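Orkton Opens Orders for Flelell Kitchen Gripper Kit

NOLLSTEAD, December 17, 2018 - Orkton today opens the orders for Flelell, a kit of gripper and software for robot arms in small kitchens. The kit is made for handling the glass and steel dishes which the cooks already have. The first deliveries are planned for March.

"Glass is difficult for a robot, and we worked on it for a long time," said Siiri Luik, product manager of Orkton. "The customer should not have to buy special dishes."
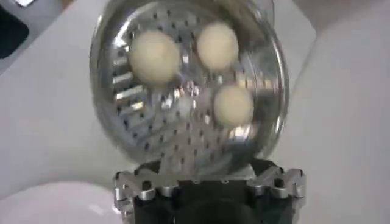

Flelell gripper with a glass dish and a steamer insert holding three cream-colored balls.

The kit includes the gripper with jointed metal fingers, a wrist camera and a license for 12 months. The warranty is 18 months. Training of kitchen staff takes two days and is given by Valdis Raudsepp and his team in Nollstead.

Press contact: Meifang Cao, Orkton

Related news
Orkton and Paulauskas sign service agreement
Uldis Uibo joins Orkton as head of sales
Flelell software: what is new in version 2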